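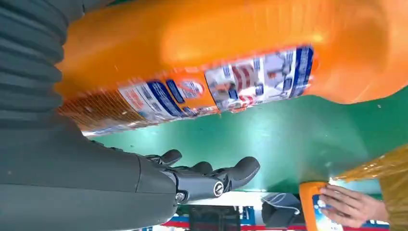
Orange jug above the open hand at the green work surface, Calton site.

Test operators wanted: hand release fault study
Prelari, Calton

Prelari is recruiting 22 paid participants for a study of unplanned releases on its jug handling cell. In December the hand opened without a command during a transfer and dropped a full container. The log review covered 3769 transfers and found the same fault code in 677 of them, most with no drop. The cause has not been confirmed. Wear in the wrist cable and a timing error in the grip controller are both being checked.

Participants will present containers to the arm, record each release, and use the stop button when the hand opens early. Arm speed is limited for the whole study. Each session has 275 transfers, with a break at the halfway point.

Requirements: age 18 or over, able to stand for two hours, no hand or wrist injury in the past year. Closed shoes required. No rings or loose sleeves. Factory experience is useful but not needed.

Safety briefing starts at 8:30 a.m. and is given by Eliseo Arellano. Anyone who misses it cannot take part that day. Apply in writing to Daiane Moura, Test Office, with your available hours.

Search jobs Keyword Location Go

Comments

Brian Lukumay: Is the stop button on both sides of the belt or only the operator side?

Daiane Moura: Both sides. There is also a pull cord.

X. Ochoa: I applied last week, do I need to send my hours again?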